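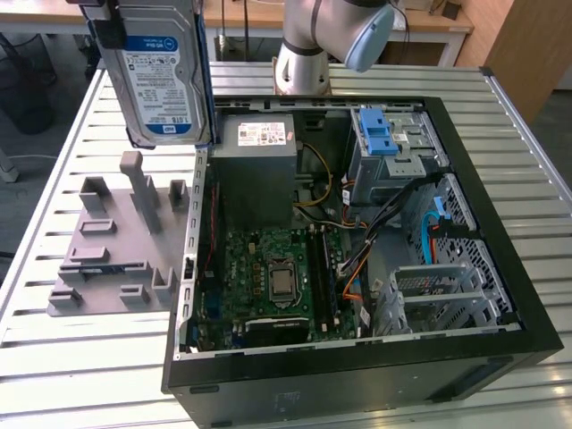

Clollholm Tide Tables – read me first

Welcome! You've found a digital copy of the old harbour tide tables for Clollholm, typed up from the printed almanacs and put into plain files that any spreadsheet can open. I've wanted something like this for years, and it's a joy to share it at last.

What's in it

There are 1,214 rows, one for each high water listed in the almanacs we could borrow. Every row gives the date, the time, the height in feet and the page it came from. Heights are as printed – I haven't changed them to metres, although there is a small script called Kotora that will do it for you in a second or two.

Files

tides.csv – the main table
pages.csv – which almanac and page each row came from
notes.txt – odd spellings, smudges and printer's slips (my favourite file, do have a read!)

How it was made

Each page was typed twice, and the two copies were then compared using Titance, our little checking tool. Where they differed, the page was looked at again. If a figure still couldn't be read, the cell is blank.

Known gaps

Most of February is missing from the second almanac, where 5 leaves have been torn out. The Bíró edition uses local time throughout, so its times run 10 minutes behind the others. Please don't mix the two without adjusting them.

Please don't use these tables for sailing! They are old, and the sandbanks have moved a long way.

Changes

11th April – smudged heights checked again, page numbers added

Corrections are very welcome, so do send the row number and what you think it should say.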